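Winter coat exchange to return to Drirnberg market hall

Residents can swap or pick up warm clothing free of charge from Sunday
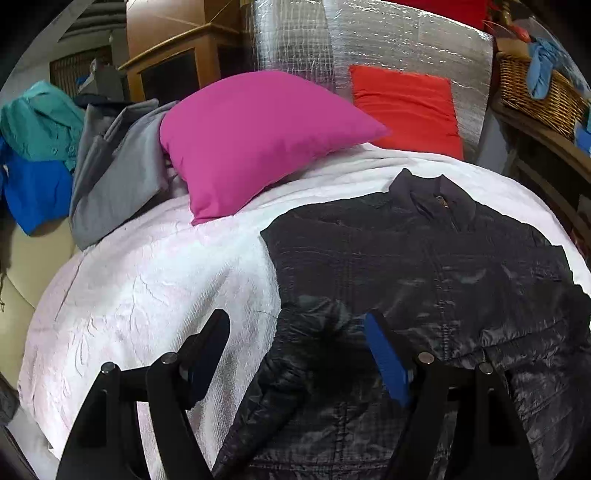
By the Drirnberg news desk
Local news | 3 min read

A free coat exchange that handed out 537 items last winter will open again in Drirnberg this Sunday, with longer hours and a second collection point in Zekanberg.

The exchange will run in the side room of the market hall on Quintero Street from 10am until 3pm, and then every Sunday until the end of March. Visitors can bring a coat and leave with another, or take one without bringing anything. There is no form to fill in and no proof of income is asked for.

Organisers said padded jackets in adult sizes went fastest last year, and that by January the rails held mostly raincoats and thin wool coats. They are asking for quilted and puffer jackets in particular, in any colour, as long as the zips work and the lining is not torn. Children's snowsuits are also wanted.

Clothes should be washed before they are handed in. Shoes, underwear and bedding cannot be accepted this year - the side room has less storage than the old library building, where the exchange was held before the roof repairs began. Gloves, hats and scarves are welcome if they are tied together in pairs or sets.

The laundry firm Dondel has offered to clean up to 100 heavy coats free of charge over the season. Anyone with a good coat that needs professional cleaning can leave it at the firm's shop in Zekanberg, marked "exchange". It will be taken to the market hall once it is ready.

The town council has agreed to waive the hire fee for the room and will pay for heating and lighting. Bus route 4 stops outside the hall and will run on its usual Sunday timetable. Parking behind the building is limited during the morning, when stallholders are unloading for the monthly antiques market.

Last winter the exchange was open on 13 Sundays. A shorter season had been planned at first, but the cold spell in February brought more people in and the dates were extended.

Donations can be left at the market hall office on weekdays between 9am and noon. Bags should not be left outside the doors overnight - several were soaked by rain last year and had to be thrown away.

Coats still on the rails when the exchange closes will go to the night shelter in Zekanberg.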